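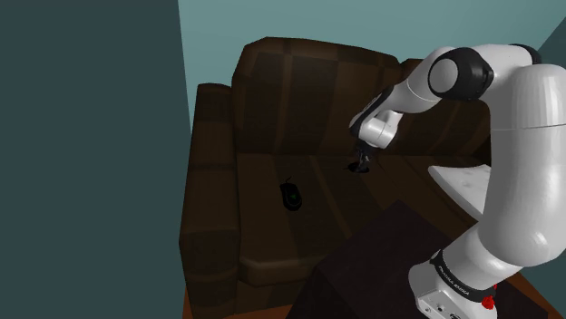

Oranuch thinks the Luvau cream is going on too thick, and wants the next round done at half the amount. Fine by me. August, second entry, 2 pm.

Leather care test, brown offcuts from Ullard. Cut 6 strips, wiped all with a damp cloth, left them on the rack 40 minutes. Strips 1 to 3 got Luvau, 4 and 5 got Jaidee, 6 left bare. Room at 23 C.

Rubbed each one 1000 strokes with white cotton. Color on the cloth: bare strip worst, Jaidee next, Luvau least. Strip 2 has a tacky patch near the punched end, so I'm not counting it.
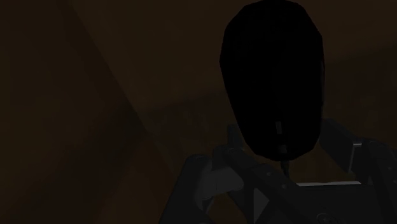 Kaewsai again, by note on the bench: try the Jaidee in two thin coats before we write it off, and buff between them. Will do that tomorrow on fresh strips.

Need more cotton squares. The Lilard tin has a bad lid, tape it shut. Bend test still to do on 1, 3 and 5.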